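Ticket 326: Table-tidying routine, power strip and cable items
Queue: Workshop trials
Opened by: Siham Chamoun
Assigned to: Nizar Saliba
Priority: Normal (raised from Low, see below)
Status: Open, waiting on retest
Opened: Saturday, May 29, 2021

Summary

The tidying routine is marked as "handles common desk items" in the release notes for Emia. It does not handle a power strip. I'd like either the routine fixed or the line in the release notes changed, and I don't much mind which comes first.

What I was trying to do

Clear the white table before wiping it. This is a job I'd give to a new starter on their first morning without a second thought. Pick up the things on the table, put them in the tray, wipe down, put back whatever belongs there.

What I expected

From the notes: "Emia identifies, lifts and relocates common desk items, including those with attached leads."

What I got

Eleven attempts on the power strip. On two of them it was lifted clear of the table and put down in the tray. On five the fingers closed on one end, the other end stayed where it was, and the strip turned round on the spot. On three the fingers came down on the top face and the run stopped with a force warning. On the last one it didn't go for the strip at all and reported the table as clear.

I would call that last one the serious fault. A machine that drops things is a nuisance. A machine that says it has finished when there's a power strip lying there is worse, and it's the reason I've put the priority up.

Things I have already tried, so please don't ask me to try them again:
Restarted the controller.
Ran the finger calibration twice.
Turned the strip so it lay square to the table edge. Slightly better, but I am not going to lay my rubbish out square so that a robot can tidy it.
Wiped the table.
Swapped to the other set of finger pads. No difference.

Siham

Comment, Nizar Saliba

Thanks for the thorough report. A couple of thoughts.

The strip is white and so is the table, which is a hard case for the detector. In our own tests most of the items were dark or coloured. That probably explains the "table clear" result, and it may explain some of the bad approaches too.

The turning on the spot is a grasp choice problem. The planner likes to take long objects near an end if the middle is wider than it thinks is comfortable. With a pen that's fine. With something that has weight at the far end, it pivots.

Could you put a dark mat under the strip and run it again? That would at least tell us which of the two we're dealing with.

Comment, Siham Chamoun

I can, and I'll do it so you have your result, but I want it noted that a dark mat isn't a fix. People have white tables. People have white sockets on white worktops next to white kettles. If the answer to "can it tidy a desk" is "yes, if you buy a different desk", then the answer is no.

I also went back and did some of the runs by hand with the hand-held gripper, to see how much of this was down to the fingers and how much to whatever is telling the fingers what to do.

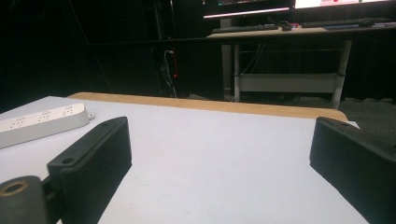

By hand I could pick the strip up every time. The trick is to come in across the body, close gently until it stops sliding, tilt a little to feel where the weight is, and shift along if it's wrong. I do that without thinking and I suspect most people do. The planner does none of it. It decides where to hold the thing before touching it and then sticks to that decision come what may.

So the fingers are fine, and I'm quite prepared to say so. They're plain blocks and they do what blocks do. I had half expected to be writing to you about those.

Comment, Nizar Saliba

That's useful, thank you. It does narrow it down. We have a re-grasp step in the code but it's switched off by default, as it adds time to every pick. I can turn it on for your unit.

On the mat: understood. Still need the run, please.

Comment, Siham Chamoun

Mat run done. Found the strip every time, so you were right about the white on white. Still turned it on the spot more often than not.

Re-grasp switched on after lunch. Better. It feels for the weight, after a fashion, and the pivoting has nearly stopped. It is also very slow. I timed one full clear of the table, strip included, at 200 seconds. I then did the same job with my own two hands in 11 seconds, and I wasn't hurrying.

I know the reply to this is that the robot can do it all night while I'm asleep. I've heard that at every demonstration I've been sent to, including the one in February where a very smooth man from Dandon had an arm fold the same tea towel over and over and wouldn't let anyone hand it a different tea towel. But my table doesn't need clearing all night. It needs clearing once, before I sit down, and somebody has to stay near the thing in case it decides to announce that it's finished.

Comment, Nizar Saliba

Fair points, though I'd say 200 seconds with no babysitting would still be worth having for some customers. The packing benches at Gistovden get cleared between shifts and there's a long gap to do it in. Speed isn't what they complain about.

What do they complain about? Leads, mostly. Which brings me to my next question. How does it do when the strip is plugged in at the other end?

Comment, Siham Chamoun

I haven't let it try and I'm not going to until I hear what the plan is when the lead goes tight. As far as I can see from the settings there isn't one. There's a force limit of 36 newtons and that's your lot. That is quite enough to drag something off a desk if the lead happens to run behind it, or to half pull a plug out of the wall, which to my mind is worse than pulling it out altogether.

A person clearing up follows a lead with their eyes before they tug it. Or they give it a small tug and see what moves. I'd want one or the other before this goes anywhere near live equipment. Until then the words "including those with attached leads" should come out of the notes, whatever happens about the white table.

I'm not against the thing, by the way. I'd love to come in of a morning to a clear table. The Nasr unit in the stores moves full crates from one end to the other and has done for a good while without me writing a single ticket about it, because a crate is a crate, it's got handles, and it is always the same crate. That is a machine doing a job. What I object to is going from there to "household ready" by way of a brochure.

Comment, Nizar Saliba

I've taken the leads wording to the people who write the notes. They want to say "including many items with attached leads". I have said I don't think that will satisfy you.

Comment, Siham Chamoun

It doesn't.

Comment, Nizar Saliba

OK. Proposed actions, shout if any of these are wrong:

1. False "table clear" result on pale objects against pale surfaces. Split out as its own fault, priority High. Until fixed, the routine will say "nothing further found" and won't say "clear".
2. Re-grasp on by default for anything longer than the finger opening. Short items keep the quick pick.
3. Lead handling: mark as not supported. Routine to skip and flag any item where it sees a cable coming off it.
4. Release notes corrected to match 1 and 3.

Item 3 relies on it seeing the cable in the first place, so there'll be a white-cable-on-white-table problem there as well. I'd rather say that now than have you find it.

Comment, Siham Chamoun

I would have found it. Agreed on all four, with one change to the second. "Longer than the finger opening" won't catch a roll of tape or a full mug, both of which it has held badly for me this week. Could it go by how the thing behaves in the grip? If it starts to tilt as it leaves the table, put it down and try again. Length has nothing to do with it.

Please leave this open until I've had the new build on my own table, no mat, strip lying at whatever angle it lands. If it passes I'll say so in writing. I'm doing my own clearing up in the meantime.

Comment, Nizar Saliba

Tilt check is possible, the wrist sensor already reports it and we just don't use it. Adding to item 2. Build will be on your unit once the detector change has been through testing. Leaving the ticket open, status set to waiting on retest.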